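Equipment planning, wk 2 handout — Tabrizi
5/2/24

Case for today: table-clearing arm, Flinevmont dining hall. Wrist view, plates stacked on the table.
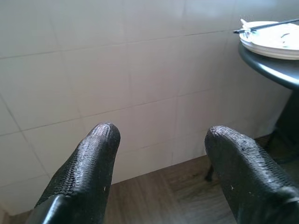

*Fig. 1. Wrist view, both fingers. Note lighter, scuffed tips.*

**Start with the wear parts**

- everyone budgets the arm. Then the finger covers go and theres no line for them
- covers = consumable. Put under supplies, NOT capital
- scuffing at tips → inspect, log it, order before you need to

**Numbers for the exercise**

| Item | Budget ($) |
|---|---|
| Gripper (Zernov quote) | 4000 |
| Mount + wrist camera (Twal) | 3000 |
| Spare finger sets | 2 sets, get price |

Planning period: 18 months. Spares quote from Flutow still not in — leave the cell blank, don't guess.

**Questions to ask a vendor**

- can we buy covers alone or only whole fingers?
- lead time on collars / mounting pieces
- is the cover OK with food residue and dish soap? get it in writting
- who pays return shipping

**Also**

Floor space: measure with chairs pulled out. Bijan Bahrami's group forgot this and had to redo the layout.

Training hours go in the budget too. Yae Honda has last September's sheet, ask her for the blank copy.

Draft budgets to Tanvir by next class, one page, show your totals.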